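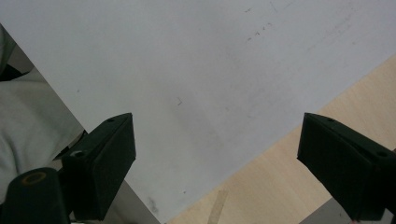
*Gripper fingers over the white sheet, Remia open day, October.*

1/ Notes from the open day at Remia in Larkberg. I went for the handheld gripper station and spent most of the afternoon there. Thread is mostly hardware, some process.

2/ The tool is a two-finger parallel gripper you carry by hand, camera on the tool. You do the task yourself with the gripper, the recording becomes a demonstration, and the demonstrations go into training for the arm in the next room.

3/ Fingers are dark green, close to black, matte. Wedge-shaped pads angled toward each other, small screw hole near the tip of each. Naledi Xaba runs the station and says the pads get swapped more often than anything else on the tool.

4/ The task was flat sheets on a wooden table. Pick one up, turn it, put it down square to a corner. Sounds trivial. A thin sheet lying flat gives the fingers no edge to close on, so you either slide it past the table edge or push until it buckles.

5/ Most visitors slid it. Xaba prefers the slide too. Buckling works by hand because you feel it start. The arm has no force sensing at the fingertips, so it has to get all of that from video.

6/ Second problem is contrast. White sheet, pale wood, even light. Close up, a faint mark on the paper may be the only texture the camera has to track. I asked if they print targets on the sheets. They don't. The customer's sheets won't have any.

7/ Numbers from Jonatan Torvik's talk: 4000 demonstrations recorded on this task, 3000 kept after review. Main reasons for rejection were lost tracking and fingers leaving the view at the moment of contact.

8/ I did 9 attempts. Annatjie Joubert went through them with me on the monitor afterward. Her main complaint was speed on the approach -- I closed before the tool had settled. Fair.

9/ The arm demo ran at 2:30 pm. It picked cleanly on most runs I watched and misjudged the corner twice. Reset was manual. Cycle time was some 34 seconds, slow next to a suction cup. Torvik said so before anyone asked.

10/ On suction: Verstraete had a vacuum unit at the next table and it beat the gripper on plain sheet. It did badly on the perforated stock. If all you handle is plain paper, buy the cup.

11/ Open question for me is wear. Pad texture changes with use, and the older recordings were made with newer pads. Oratile Fourie is logging pad age against pick failures at the Revthorpe site. No results to show yet.

12/ Bench notes, for anyone building something similar: the handheld tool is heavier at the wrist than it looks. I'd want a counterweight or a shorter body before asking an operator to do a full shift with it.

13/ They're running the station again next month, with cardboard blanks added to the task. I've put my name down for a morning slot. Will post the pad dimensions if Xaba sends the drawing.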